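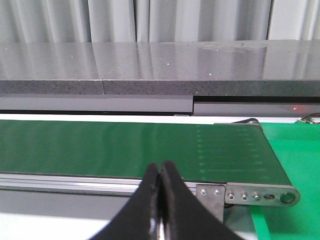

关于我们

Tranley 是一家做小型皮带输送机的公司。我们不做整厂物流,不做立体仓库,也不打算在这一页上告诉您什么叫“智能制造”。这个词我们在展会上听得太多,每次问对方具体指什么,得到的答案都不一样。

我们做的东西很窄:台面式和落地式的短距离皮带输送机,铝型材机架,PVC 或 PU 皮带,两端辊筒。客户拿去送小件、接包装机、放在检验台旁边,或者装在学校的实训室里。一台机器能讲的事情就这么多,剩下的是细节做没做到位。

我们怎么开始的

公司最早的业务是修输送机。修了几年,同样的毛病看了一遍又一遍:皮带跑偏,把边磨毛;张紧螺栓拧到头了还是松;轴承座没有调整余量,换一条皮带要把半台机器拆开。说明书上写着“免维护”,我们上门的时候,那台“免维护”的机器往往已经停了半天。

后来有客户问,既然你们总在抱怨别人的设计,为什么不自己做一台。这话不太好听,但有道理。第一台样机做得并不好,辊筒端面和支架之间留的间隙太小,皮带稍微偏一点就蹭。那台样机现在还在车间里,用来试新皮带,也用来提醒我们少说大话。

我们做什么

目前有两个系列。Hetix 是轻型系列,适合放在工作台上,送小零件、小盒子、试样。Zabala 是加长加宽的系列,自带支腿,适合放在两个工位之间。

两个系列的思路一样:

机架用挤压铝型材,侧面带槽,传感器支架、导向条、挡板都可以直接装上去,不用在机架上打孔。有人觉得型材机架看起来不如整体钣金气派,我们同意。可是现场要加一个光电开关的时候,气派帮不上忙。

张紧靠端部支架上的长孔调节。结构很老,没有任何专利可讲。我们试过几种弹簧自动张紧的方案,短机型上看不出明显好处,倒是多了几个会松的零件,所以没有采用。

紧固件尽量用内六角螺栓,规格尽量统一。常规调整用随机附带的扳手就够了。

皮带颜色有绿、白、黑三种。绿色是问得最多的,常有人问绿色皮带是不是更耐用。颜色和耐磨没有关系,要看材质、厚度和表面处理。您如果在别处听到相反的说法,请对方拿出测试数据。

我们不做什么

我们不做食品直接接触的机型。有几家同行把普通 PVC 皮带换个颜色就叫“食品级”,我们没有相应的资质和清洗结构,就不接这类订单。

我们不做高温工位。我们用的皮带最高工作温度标到 60 摄氏度,超过这个数,请另找合适的金属网带或特氟龙带供应商。

我们不报“理论产能”。输送机一小时能过多少件,取决于您怎么放料、下游怎么取料。皮带速度我们可以给您准确的数,产能得您自己在现场测。销售人员如果随口答应了您一个产能数字,请要求他写进合同,他多半会收回去。

我们也不提供“终身保修”。机器的终身是多长,没有哪份合同写清楚过。我们的保修范围列得很具体:机架和支架保 5 年,电机和减速箱按其制造商的条款执行,皮带属于易损件,不保。最后这一条常有人不满意,但皮带就是会磨的。

测试

每台机器出厂前空载连续运转 4 小时,中间停机检查一次皮带位置和辊筒轴承温度。我们知道空载测试说明不了多少问题,它只能筛掉装配时的明显错误。新机型在定型之前另做 1,000 小时的带载运行,记录跑偏量、皮带伸长和螺栓松动情况。这份记录客户可以索取,包括不好看的部分。Zabala 系列第一版的记录就不太好看,机架中段的支撑间距后来因此改过。

有客户问过这些测试是否由第三方做。没有,是我们自己做的,所以您有理由打个折扣来看。如果您的采购流程要求第三方报告,请在询价时说明,费用和周期另算,我们不会拿自测记录冒充。

关于培训和实训室

有一部分机器卖给了职业学校,这块业务由我们的培训部门 Trisine 负责。课程内容很朴素:拆装皮带,调平行度,调张紧,找跑偏的原因。学员要自己把一台调歪的输送机调直,调不直就接着调。

我们对“沉浸式”“赋能”之类的课程名称一直有保留。以前有学校希望我们在课程里加一套虚拟仿真软件,我们试用过几种,画面都不错,可软件里的皮带从来不跑偏。学员在屏幕上拧了一下午螺栓,到了真机前面还是不知道该先松哪一颗。所以目前的课程以真机为主,软件只在讲装配顺序的时候用一点。如果以后有做得更像样的软件,我们愿意再看。

课程结束发的是一张参加证明,写明学了哪些项目。它不是职业资格证书,请不要当作资格证书使用。

常见的误会

“输送机越快越好。”短输送机上,速度太快,小件会在交接处翻倒。询价时请告诉我们工件的尺寸和重心高低。

“皮带要绷得越紧越好。”太紧会压坏轴承,也会把皮带拉长。出厂时已调好,除非打滑,请先不要动。

“两边螺栓拧的圈数一样,皮带就是正的。”不一定。请以皮带的实际运行位置为准,每次少调一点,让它转几圈再看。

“买贵的就不用管了。”我们自己的机器也需要定期检查,随机说明书里有一张表,请照着做。

询价之前

请准备好工件尺寸、单件重量、输送长度、安装高度和供电方式。如果手上只有一张现场草图,也可以,手画的没关系。我们收到过画在包装纸背面的图,比有些三维模型好用,至少该标的尺寸都标了。

如果您的需求用一段倾斜的滑道就能解决,我们会直接告诉您。这样做当然少卖一台机器,可是装上去没人用的机器,最后还是会变成我们的售后电话。

标准机型的交期以书面报价为准,非标长度需要先确认图纸。图纸确认以后再改宽度,等于重做,费用照算,请在签字前多看一遍。备件可以单独订购,包括皮带、辊筒、端部支架和各类螺栓。停产机型的端部支架我们也留有图纸,可以按件加工,价格会比批量件高。

本页内容更新于2018年2月19日,星期一。产品参数如与随机说明书不一致,以说明书为准。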